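3.2 What people did with the shared desks

So, back to the desks. When Sorombridge gave up assigned seating, I figured the fights would be over window spots. They mostly weren't! Of the 592 diary entries I read, the largest pile was about cables – who left one behind, who borrowed one, whether it was rude to unplug a stranger's. (I had no code for that and had to add one in August.)

Figure 4. White shared desk with gray privacy panels and a cable lying on top. 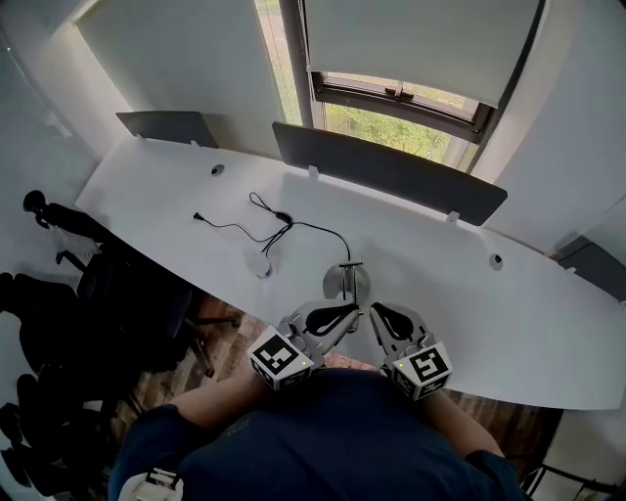

Toltley wrote back on the draft that I was making too much of the cables, and that at Claverside people complained about noise first and everything else a long way after. Fair enough, and the Claverside diaries do lean that way. But they were kept for 30 days and mine for 35, and the cable grumbling in my set picks up late, once people have stopped being polite.

I also want to say something about panels. Hubáček's survey treats them as a privacy measure, full stop, and my diarists
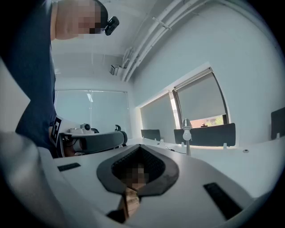 used them that way maybe half the time. The rest of the time a panel was a place to stick notes, or a border you could argue over. One person called hers "my fence" for a whole week, at a desk she didn't have the week before.
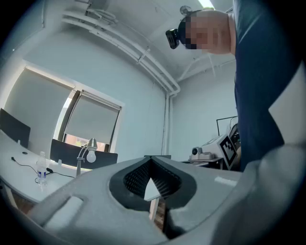 1571 words in this section · May 2022

That brings me to lockers, which I'd planned to skip. People who had one wrote less about desks overall, and I'm still not sure what to make of it.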